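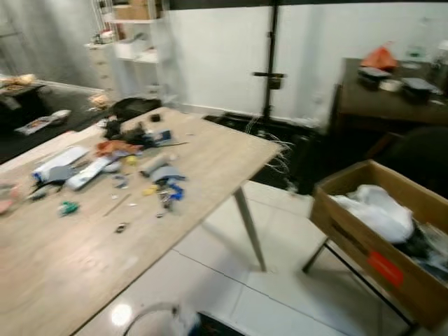
Leung's objection to the usual advice on small workshops is that it starts with storage, when most of the lost time comes from work waiting its turn. We will take that as our starting point for session 5. Her short paper on the Hombridge repair shop is in the reading pack; please have read it by the time we get to the exercise.

Terms for this session

Job: one item brought in by one customer, with its ticket.
Queue: jobs accepted but not started.
Work in progress: jobs started but not finished, including those waiting for a part.
Lead time: from the ticket being written to the customer being told the job is ready.

Students often mix up the last two. A job can have a lead time of 12 days and only two hours of work in it.

The Hombridge figures

The shop took in 139 jobs over the period studied. It ran on a "start everything" rule, so that each customer could be told their item was being looked at. Work in progress rose through December and lead times rose with it. The owner then set a limit: no fitter could have more than two jobs open. Lead times came down over the following weeks. The amount of work done each day hardly changed.

Little's law links the three quantities:

average work in progress = average rate of finishing x average lead time

It holds for long-run averages in a steady system. Do not apply it to a single busy morning.
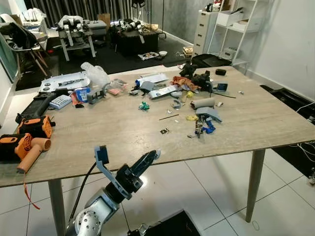

Mészáros disagrees on one point, and says a fixed limit punishes the fitter whose parts come from a slow supplier. At Correia, the second case in the pack, jobs waiting for parts were taken out of the count and kept on a separate list. The risk is that this list grows and is never looked at. Correia checked it every morning at 9.

Exercise (in pairs)

1. Using the Hombridge table, work out the average lead time before and after the limit.
2. Do the same with waiting jobs left out, as at Correia. Does the result still support Leung?
3. Write a rule for waiting jobs that a new starter could follow. Keep it under five lines.

Bring your answers to the next session, where we move on to Flellent and pricing by the hour.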